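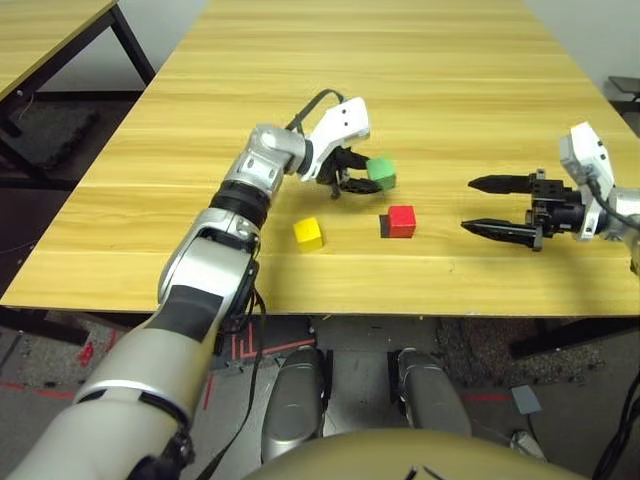 # Cubes: Faces, Edges, Corners and Colors

A cube is a solid shape with six flat faces. Every face is a square, and all six squares are the same size. Small cubes in green, yellow and red are useful for learning about solid shapes, measuring, shadows and sorting. This page covers all of these.

## Parts of a cube

A **face** is a flat side. When a cube rests on a table, one face is pressed against the tabletop and cannot be seen. From any one place, a person can see three faces at most.

An **edge** is the line where two faces meet. A cube has 12 edges, all the same length.

A **corner** is the point where three edges meet. The math word for a corner is *vertex*. If there is more than one, they are called *vertices*. A cube has eight of them.

| Part | How many |
|---|---|
| Faces | 6 |
| Edges | 12 |
| Corners (vertices) | 8 |

There is a rule that links these numbers. Add the faces and the corners, then take away the edges: 6 + 8 − 12 = 2. The same sum works for a pyramid with a square bottom, which has five faces, five corners and eight edges. Try it.

## Why a cube stays put

A ball touches a flat table at one small spot, so a light push makes it roll. A cube touches the table with a whole face. To tip it over, you have to lift one side until the cube is balanced on an edge. For a cube that is the same material all the way through, this happens at 45 degrees, or half of a square corner. Tip it less than that and it falls back onto the face it started on. Tip it more and it lands on the next face.

## Holding a cube

Opposite faces of a cube are *parallel*. This means they stay the same distance apart everywhere, like the two rails of a straight railroad track. Two fingers can press on opposite faces and hold the cube between them. The force that stops it from slipping down is called *friction*. A rough cube needs less squeezing than a smooth one of the same weight.

Pressing on two opposite corners is much harder. The touching spots are tiny, and the cube tends to twist.

## Shadows

Light travels in straight lines. A cube blocks some of the light, and the dark patch left on the table is its shadow. The length of the shadow depends on the height of the lamp:

- A lamp high above the table makes a short shadow.
- A lamp close to the level of the table makes a long one.
- Two lamps can make two shadows, one for each lamp.

Lift a cube slightly and its shadow comes away from its bottom edges. This is one way to tell whether an object is touching a surface.

## Lining up three colors

With one green, one yellow and one red cube, how many different rows can be made? Choose the first cube: there are three choices. Two cubes are left for the second place, and one for the last. Multiply 3 × 2 × 1 to get six rows.

1. green, yellow, red
2. green, red, yellow
3. yellow, green, red
4. yellow, red, green
5. red, green, yellow
6. red, yellow, green

Add a blue cube and the number grows to 24.

## Activity: a bigger cube

You will need 21 small cubes of the same size, in any colors.

1. Put one cube on a flat table. This is the first cube in your count.
2. Use eight cubes to build a block two cubes long, two wide and two high. All its edges match, so it is a cube too.
3. Work out how many cubes a block three long, three wide and three high would need. Multiply 3 × 3 × 3.
4. Compare the answer, 27, with your 21 cubes. You are short by six.
5. Build as much of the block as you can — two full layers use 18 cubes, and three are left for the top.

Keep small cubes away from babies and toddlers, who may put them in their mouths.

*Text by Tormod Blomqvist. Checked 28th February.*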